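### 3.2 Aufbau und Erprobung in der Wohnumgebung

Die Greifereinheit wurde vollständig in einer Privatwohnung montiert und in Betrieb genommen. Auf eine Laborumgebung wurde verzichtet, um den Einfluss ungeordneter Hintergründe von Beginn an in den Daten abzubilden. Die Mechanik folgt dem von Brunet und Roussel ausgearbeiteten Entwurf *Gulura*: zwei gegenläufige Finger, geführt über schwarze Gelenkarme, deren Drehpunkte mit silberfarbenen Bolzen gesichert sind. Als Greifgut dienten vorwiegend textile Objekte geringer Formstabilität. Abbildung 4a zeigt den Griff an einem faserigen weißen Strickteil mit schwarzer Spitze, Abbildung 4b die handgeführte Anordnung mit einem zweiten Greiferfinger.
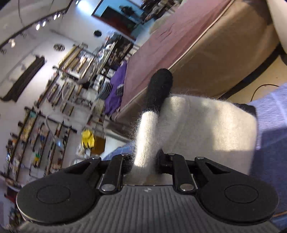 Die Erfassung der Fingeröffnung erfolgt mit 30 Hz. Jede Aufnahme wird mit einem Zeitstempel versehen und durch die Software *Telley* in Einzelgriffe zerlegt. Insgesamt liegen 1557 Griffe vor, von denen 453 auf langfaserige Materialien entfallen. Bei dieser Teilmenge erwies sich die Bestimmung der Objektkontur als fehleranfällig, da abstehende Fasern den Übergang zum Hintergrund verwischen. Die Segmentierung wurde deshalb auf den Bereich zwischen den inneren Gelenkarmen beschränkt. Stark verkippte Ansichten des Raumes blieben im Datensatz; eine Korrektur der Kameralage fand nicht statt.

Für die Lagerung der Gelenke kamen zunächst gedruckte Buchsen zum Einsatz. Nach 790 Griffen war das Spiel am linken Arm so groß, dass die Finger nicht mehr parallel schlossen. Die Buchsen wurden im September durch gedrehte Teile des Herstellers Kwok ersetzt, die Kalibrierung anschließend wiederholt. Griffe vor und nach dem Umbau sind getrennt gekennzeichnet.

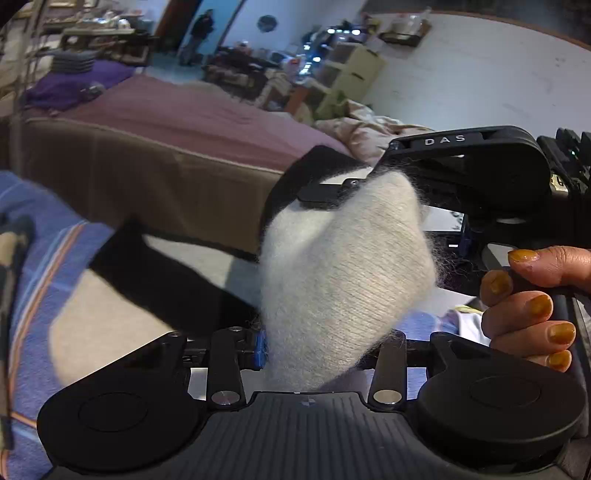 **Abbildung 4.** Greifereinheit beim Halten faseriger Textilien in der Wohnumgebung. (a) Strickteil zwischen beiden Fingern. (b) Handgeführte Anordnung; rechts die Hand am schwarzen Griff.

Die Auswertung der Schließkraft stützt sich auf den Motorstrom einer baugleichen Prüfeinheit, weil die handgeführte Variante keinen eigenen Antrieb besitzt. Die Übertragbarkeit ist damit auf langsame Schließbewegungen begrenzt. Das Steuergerät *Caltance* der Prüfeinheit wird in Abschnitt 3.3 behandelt.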